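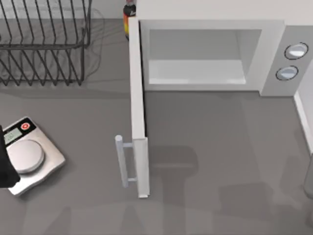 Shared kitchen in Tovar opens its doors after a long wait

27 September 2022

The old Plikus bakery building in Tovar has ovens going again. A shared kitchen opened there this week, and on the first morning the line of people wanting a look inside ran past the bus stop and halfway to the pharmacy.

The kitchen is meant for people who cook at home and would like to sell what they make, and for anyone who simply needs more room than an apartment gives them. Members book a bench by the hour, bring their own ingredients, and leave the place as they found it. There are 10 benches in all, each with its own outlets and a shelf underneath, and two big sinks at the back that can take a stockpot lying on its side (we tried, and it fits with room to spare!).

Ekix, the neighborhood group behind the project, collected 546 signatures in May asking the town to let the ground floor be used for food again. The building had stood shut since the bakery moved out, and there was talk of turning it into storage. The town agreed to a lease over the summer, and the work inside went faster than many people on the street expected. The tile floor was saved. So was the bakery's front window, with the painted wheat stalks still on the glass, and it looks wonderful with the lights on behind it.

By opening day 397 people had put their names down for a first visit. That is a lot for a town this size, and the group has already added evening hours to keep up. The mix of people is one of the best things about it. On the first morning there were jam makers, a father and daughter practicing dumplings for a family party, and a pair of retired school cooks who had the largest bench covered in flour before nine o'clock. Someone had brought a radio. The smell of onions and warm bread reached the street, and people who had only come out for a newspaper ended up staying for coffee.

A bench costs 55 for a full day, with shorter bookings priced by the hour. Students and people over 65 pay half. The first hour is free for everyone until the end of the season, which should give plenty of cooks a chance to find out if the place suits them.

Small tools and dishes are shared. Bowls, cutting boards and baking sheets live on open shelves along the wall, and the rule is that whatever you use gets washed and put back before your time is up. Sharp knives are handed out at the desk and signed for. Pots bigger than the sinks can manage should stay at home, and so should deep fryers, which the building's fire rules don't allow.

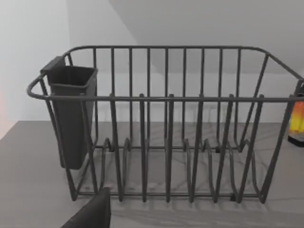
An empty dish rack. Shared dishes must be washed and put away at the end of every booking.

People who plan to sell their food will still need the usual permit. The kitchen can't issue those, but a short class on food safety runs twice a month in the upstairs room, and the fee is included in membership. It covers keeping food cold, labeling, allergens and what an inspector will ask about. The first class filled up overnight. A second has been added, and there are still places in the afternoon group.

Zondix, the grocery two doors down, has set aside a corner for things made in the kitchen. So far that means plum jam, pickled beets, a very good seeded cracker and a dark honey cake that was gone before lunch on the first day. Makers set their own prices. The grocery takes a small share of each sale and is asking that every jar and bag carry a full list of what's in it. More shelf space will open up if the first few weeks go well, and a cold case has been ordered for soups and fresh cheese.

There is more on the way, too. A bread night is planned for cooks who want to bake together, with starter to take home for anyone who brings a clean jar. A soup swap will follow once the weather turns: bring four quarts of one kind, go home with four different ones. The group also wants to invite the town's older residents to come in and cook the dishes they grew up on, and to put those recipes in a little book for sale at the desk. Several families have already dropped off handwritten cards, some of them so splashed with butter that they'll take some reading.

Parking is the one sore point. The lot behind the building holds only a few cars, and it has to stay clear for deliveries in the early morning. Members who have heavy boxes to unload can stop at the side door on Mill Lane, then move their cars to the lot by the library. Bikes can be left in the courtyard, where there is a covered stand and a tap for filling water bottles.

The kitchen is open from seven in the morning until nine at night. Bookings are taken at the desk or by phone, and visitors who only want to look around can drop in between ten and noon. Aprons are provided. Hair should be tied back, and closed shoes are a must.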